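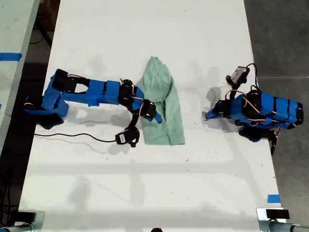
Cotton never shrinks, according to Senthil Rai, it only goes back to the size it wanted to be in the first place. He said this to every new class at the Mumcombe evening school, and students who had just lost a good shirt to the dryer did not always thank him for it. The statement is a little too strong. It is still a useful way into the subject of this chapter.

Textbooks > Fabrics and Their Care > Part Three > Chapter 11

Chapter 11
Shrinkage and Change of Shape

By Norbert Vlček
10/5/24

The last two chapters dealt with soil and stains, which are things added to a fabric. Shrinkage is different. A shirt that comes out of the wash too small has usually lost nothing. It weighs what it weighed before, and every thread that was in it is still in it. What has changed is the way the threads lie.

To follow this, go back to how cloth is made. On a loom, the lengthwise threads (the warp) are held under tension the whole time so that the crosswise threads (the weft) can be passed between them. The finished cloth is then pulled through scouring, bleaching, dyeing and drying, nearly always in the lengthwise direction. Each of these steps stretches it a little more. When the cloth is dried and pressed under tension, the stretch is set for the time being, and the cloth is rolled up and sold at that length.

Knitted cloth goes through much the same treatment. A knit is made of loops, and a loop is easy to pull out of shape. Pull it lengthwise and it gets tall and thin. This is why a cheap T-shirt can look long and slim in the store and short and wide after its first wash.

Water lets all this go. Cotton fibers take in water and swell, becoming thicker with very little change in length. In a woven cloth the swollen threads need a longer path over and under each other, and the only way to get it is for the threads to move closer together. The water also acts as a lubricant, and the tumbling of the machine supplies the movement. The cloth settles into a more relaxed form. When it dries, the fibers slim down again but the threads tend to stay where they have moved to.

This is called relaxation shrinkage, and most of it happens in the first wash. Some fabrics keep shrinking by smaller amounts through the next several washes. That is called progressive shrinkage, and it is common in loose knits and in some kinds of rayon.

Wool behaves in a third way. The surface of a wool fiber is covered with tiny scales that all point toward the tip. When wool is wet, warm and rubbed, the fibers creep past one another in one direction and cannot easily creep back. The cloth becomes thick, dense and small. This is felting, and for practical purposes it cannot be undone. Section 11.4 deals with it separately – everything before that section is about cotton, linen, rayon and blends.

11.1 Measuring shrinkage

Shrinkage is given as a percentage of the original measurement. Take the length before washing, subtract the length after washing, divide by the length before, and multiply by 100. A curtain that was 102 inches long and is now 96 inches long has lost 6 inches, or just under 6 percent. Length and width are always worked out separately. A single figure for a whole garment means very little.

The measurement has to be made on fabric that has been left to lie flat and dry, with no pulling. The usual method is to mark a square on the cloth with indelible ink or sewn threads, well in from the cut edges, and to measure between the marks. Hems and seams are poor places to measure from. Sewing thread may shrink at a different rate than the cloth around it, and the result is a puckered edge that looks like shrinkage and is something else.

Prurkum, a small knitting mill that supplied samples for this book, washes its test pieces at a warm setting, tumbles them for 45 minutes, and leaves them overnight before measuring. Other mills do it differently. Figures from two mills should not be compared until you know how each was obtained. 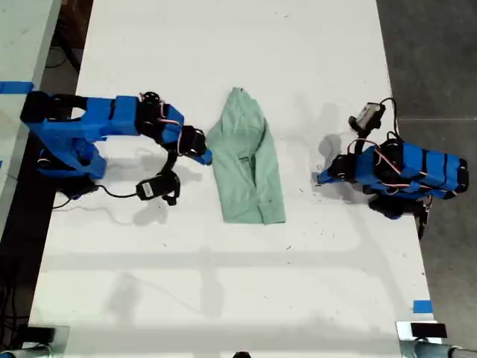
Why do many cotton shirts lose more in length than in width? The cloth was stretched mainly in the lengthwise direction while it was being made and finished, so there is more stretch to come out in that direction. A shirt is normally cut with the warp running from shoulder to hem, and the loss shows up in the body and the sleeves.

There are exceptions. A knit that was pulled out sideways on the finishing frame may lose width and even gain some length when it is washed. Yokes and cuffs are often cut the other way of the cloth, and this is one reason a cuff can feel tight on a shirt whose sleeves are only slightly short.

11.2 What the maker can do

The simplest treatment is to let the cloth relax before it is cut. It can be wetted and dried without tension, or it can be run through a machine that pushes it together lengthwise on a thick, damp belt. Cloth treated in this way is sold as preshrunk. The word does not promise that no shrinkage is left. It means that some has been taken out, and a good label will say how much remains.

Resin finishes, described in Chapter 8, also reduce shrinkage. They link the cotton molecules together so that the fiber swells less in water. The cost is some loss of strength, which matters more in work clothes than in dress shirts.

Blending cotton with polyester helps too. Polyester takes in almost no water, and it can be set with heat to hold a given size. The cotton in the blend would like to move and the polyester does not let it move far.

11.3 What the owner can do

Heat gets most of the blame in the home. It deserves part of it. A hot wash does shrink cotton more than a cold one, but the tumble dryer often does the greater share of the work – the garment is moved constantly while it passes from wet to dry, and its threads pack together. The same shirt dried flat or on a line may come out noticeably larger.

A cotton garment that has shrunk by relaxation can sometimes be brought part of the way back. Soak it in lukewarm water, press out the water without wringing, lay it on a towel, and ease it by hand toward its old measurements. Let it dry in that position. The change will last until the next wash, when it has to be done again.

Before sewing with new cloth, wash and dry a length of it in the way the finished article will be treated. Linings and interfacings need the same care as the outer fabric. A lining that shrinks inside a jacket that does not will pull the hem up on the inside, and the only repair is to let the lining down, if enough was left to let down.

Reader comments

Takeshi Kamata
The part about the yoke and cuffs cleared up something I have wondered about for years. My collars get tight too. Is that the same thing or is it the interfacing?

Libor Kollár
Takeshi, could be either. If the collar bubbles on top it is usually the interfacing.

Vasilică Chiriac
I think 11.1 should say to press the sample lightly before measuring. We were taught to. Otherwise you are measuring wrinkles.

Libor Kollár
Pressing stretches it again if you slide the iron. Smooth it with your hands and leave it alone.

Vasilică Chiriac
You lower the iron and lift it, you don't slide it. But fine. Does anyone know if the answers to the percentage problems are in the back? My copy stops at Chapter 10.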